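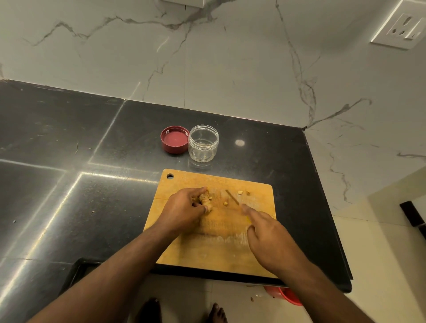
The head of preparation at Henine, a small producer of pickles and spice pastes, works with fresh turmeric from opening until the kitchen closes at 6. The company sells its turmeric in three forms: a coarse pickle in brine, a smooth paste, and the chopped root on its own. All three start on a cutting board with a short knife. We spoke in the prep room in July, before the evening cleaning, and asked mostly about method.

The first subject was size. Turmeric fingers vary in diameter, and the joints between them trap soil. "We break the root at the joints before washing," the head of preparation said. "If you wash it whole, you leave grit in the creases, and grit dulls a thin blade faster than the root does." Pieces are brushed under running water, drained on a rack, and left until the surface is dry to the touch. The skin stays on for the pickle and comes off for the paste.

On the choice of knife, the answer was brief. A heavy chef's knife splits the root ahead of the edge and gives ragged faces. A small knife with a thin blade goes through with less force. "Index finger along the spine if you want control of the angle. Fingertips curled on the hand that holds the root. It is a knobby thing and it will roll, so you find the flat side first. If there is no flat side, cut one."

The company tried a bench slicer, a Walell with an adjustable plate, for one season. It handled straight fingers of root well and failed on bent ones, which had to be trimmed until a good part of the weight was lost. The slicer now does carrots and daikon. Turmeric went back to the board.

Boards are a matter of some debate in the trade. Henine uses wood for turmeric and plastic for everything else. The stain is the reason for the separation. Curcumin, the yellow pigment, dissolves poorly in water and well in oil or alcohol, so rinsing alone does little. "We wipe with a little oil, then wash with soap and hot water, then stand the board on its edge to dry. It takes the color down. It does not take it out. A turmeric board is yellow and you accept that, or you buy a new one every month." Deep scratches are another matter, and boards are sanded when a fingernail catches in the grooves.

Countertops got less attention than I had expected. Polished dark stone shows residue as a dull film but hides the color, so it is wiped on a schedule whether or not it looks dirty. Pale laminate, which the company had in its first kitchen at Arkosia, marked permanently within a few weeks.

Jars took up the rest of the conversation. The standard batch is 400 grams of trimmed root, which yields 300 grams of finished pickle after salting and draining. Small clear jars with screw lids are preferred for samples. Lids are set down with the inside facing up so that the sealing surface does not touch the counter. Threads are wiped before closing. "Most leaks are a bit of root on the thread. It is a small piece, you can hardly feel it, and the lid sits crooked."

I asked about gloves. They are required for production batches and optional for test cuts at home, where the cost is yellow fingertips for a couple of days. Lemon juice has been suggested to the staff many times. The head of preparation has not found that it makes a measurable difference.

The company buys its root through Seneviratne, an importer, and wants to move entirely to a single grower by 2030. The aim is a more even diameter. "Straighter root, fewer joints, less trimming. The cutting stays the same."

Filed under: Kitchen Practice, Roots and Spices, Interviews

Contact the editors | Copyright, all rights reserved | Back to top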